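The Slow Road Out of Lusby

Pushpa Rastogi wrote her first country song in the break room of a feed store, on the back of a delivery slip. She was 40, had never played for a crowd, and knew four chords. The song, "Gravel Left Over," is now the opening track on her second album, due in January from the small label Zestby.

"I sang at home, to the radio," she says. "I liked the sad ones. I still do."

Her early shows were at the Laur, a supper club with a low stage and 81 seats. The owner paid her in dinner for the first two and in cash after that. She learned to talk between songs there, and to keep it short.
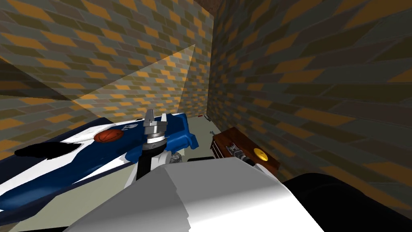

The new record was cut live with a three-piece band. Rastogi wanted pedal steel on every track and got it on all but one. The exception is "Zernska," a waltz named for the town where her drummer grew up, which has only guitar and a single harmony vocal. It took nine takes.

Zestby pressed 183 copies of her debut on vinyl and sold them from a table at the back of her shows. This time the label has booked a spring tour, mostly listening rooms and a few county fairs.

She has kept her Saturday shift at the feed store through the winter. Her boss has asked for a month's notice before she leaves, and she has not given it yet.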